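# About Griven

Griven is a language school in Buvmont. We teach adults who have come to live here and who need the language of the town for work, for the doctor, for their children's school and for talking with the neighbours. We also teach a smaller number of people who were born here and want to learn Arabic, very often for the reason that they married into a family which speaks it.

The school is eleven years old. It was started by Imad Tannous, who had come to Buvmont as an accountant and found that he could read a contract but could not understand a joke at lunch. He asked a retired teacher to help him, then a colleague joined, then the colleague's sister. They met in a kitchen. When the kitchen was too small, Imad rented a room in the Czerwiński building, behind the old post office, and put a paper sign on the door. The paper sign stayed for two winters before we had a proper one made.

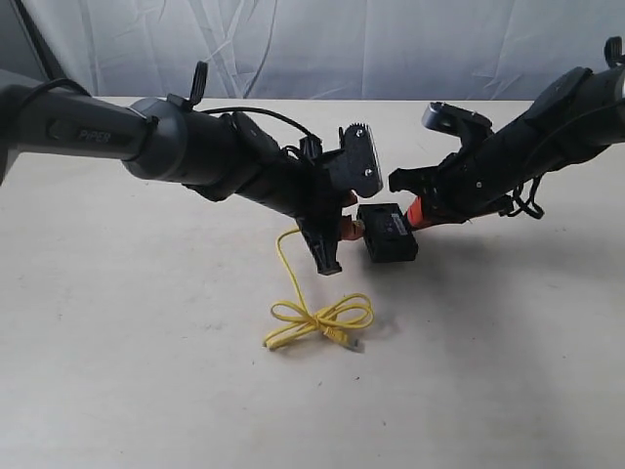 In the first years we had only evening lessons. People arrived straight from work and many of them were tired, and we learned to begin slowly. This habit stayed with us. Every lesson at Griven, also the morning ones, opens with 15 minutes of free talk, in which the teacher does not correct anything. You may speak about the bus, the price of onions or your mother. The grammar comes after.

## How we teach

We keep our groups small. Nine learners is the maximum, and when a tenth person asks for a place we open a waiting list for the next term. Some people have told us that we could earn more with bigger groups. It is true, but a person who is shy can be silent for a whole term in a big group, and we have met many such people who came to us from other courses with a certificate and no courage to use the telephone.

There are three levels: First Words, Daily Life, and Work and Papers. We do not use the letters and numbers that you find on the cover of most textbooks, although we can tell you which of them our levels correspond to if your employer asks for it. You do not have to finish one level before you move up. If you write well and speak badly, or the other way round, tell us at the first meeting and we will look for the right group together.

Our own course books are called Posine. The first one was written by Abla Sabbagh during a summer when the school was closed, and at that time it was a pile of photocopies held with a clip. Today there are separate books for the three levels, with a small dictionary at the back of each. The dialogues take place in Buvmont, at the real market and the real town hall, and the people in them make the phone calls that our learners have to make. Abla rewrites a few pages each spring. Last year she took out the lesson about sending a fax, and there were learners who missed it.

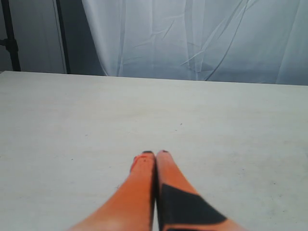 We are often asked how a lesson looks, and whether it is like school. Most of our learners went to school with rows of desks, a teacher at the front and silence, and they expect the same from us. We prefer that people sit where they can see each other's faces and hear each other without shouting. For this kind of work we like a big pale table, with enough surface to spread out a map, a rent agreement and all the small cards on which we write the verbs. Abla says that white cards are a bad choice on a light table, and so ours are green. At the end of the lesson the cards go back in their tin, and one learner takes the tin home to practise with it until the next time -- we do ask that it comes back.

Homework exists, but it is short. Usually it is something to do outside: ask for a thing in a shop that you know they do not sell, or find out from a neighbour on which day the glass is collected. You tell the group about it at the following lesson. Failures are welcome, and they make better stories.

## The people

**Imad Tannous** still directs the school and still does the accounts, which he claims to enjoy. He teaches Work and Papers in the evening. If you have received an official letter that you do not understand, he is the person to show it to, and you do not need to be a learner at Griven for this.

**Abla Sabbagh** is responsible for the teaching and for the Posine books. She was a primary school teacher for many years before she joined us, and it can be noticed in the way she asks for quiet.

**Ghada Sleiman** teaches First Words, both in the morning and in the evening. She came to the school as a learner in its third year. Many beginners ask for her group by name, so please write early if you want to be in it.

**Ghada Darwish** teaches our Arabic courses. We have two Ghadas, and the post for them is mixed up regularly. When you write to one of them, please put the surname in the subject of your message.

**Maya Sayegh** answers the telephone, makes the timetable and meets every new learner before the first lesson. She will ask you many questions about your week. It is not curiosity -- she is looking for the hours which you can really keep.

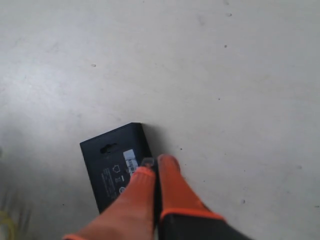 ## Where to find us

We are on the first floor of the Czerwiński building in Buvmont. The entrance is from the courtyard and not from the street. The bell has our name on it, but it is the third one and the letters have become weak from the sun, so look carefully. There is a lift. It is slow and it takes a wheelchair or a pram without difficulty.

The office is open from nine in the morning until noon, and again from four in the afternoon until the evening groups have begun. Outside these hours you can leave a message and Maya will call back. If you are not comfortable on the telephone in your new language, say so in the message in any language you like, and we will find somebody who can answer you in it, or we will write.

Bicycles can be left in the courtyard. Cars cannot, and the neighbours are strict about it. The car park by the market is free after six.

## Terms and fees

We have a long term from September to January and another from February to June. New learners are accepted at the start of each term, and in March we open one additional group for beginners who arrived in the town during the winter. In July and August there are no regular lessons, only the conversation evenings in the courtyard, which are free and open to anyone. Bring something to sit on.

Fees are paid by the term or by the month. Paying by the month does not cost more. The Posine book is included in the fee and it is yours to keep and to write in. If you must stop in the middle of a term for work, illness or a new baby, we keep your place for the next one and you do not pay for it twice.
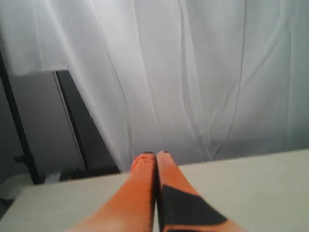

For those who cannot pay the full fee there is a lower one. You do not need to bring documents for it. Tell Maya, and she will write the lower amount on your form, and there the matter is closed. The teachers do not know who pays which fee.

Companies sometimes ask us to teach their staff at the workplace. We do it when the employees have the lessons inside their working hours and when they themselves have said that they want them. Please write to Imad with the number of people and the hours, and if possible a few words on what kind of talking the job requires. A bakery and a dental practice do not need the same verbs.

## Before you come

The first meeting with Maya is free and takes half an hour. There is no test. You will talk a little, read a short text if you wish, and see the classroom. You may bring a friend or a child. If you have a letter, a form or a school notice that gives you trouble at the moment, bring this too. We have started many good courses with such a paper.

To arrange a meeting, call the office or use the form on our contact page. In the weeks before September the answer can take a few days.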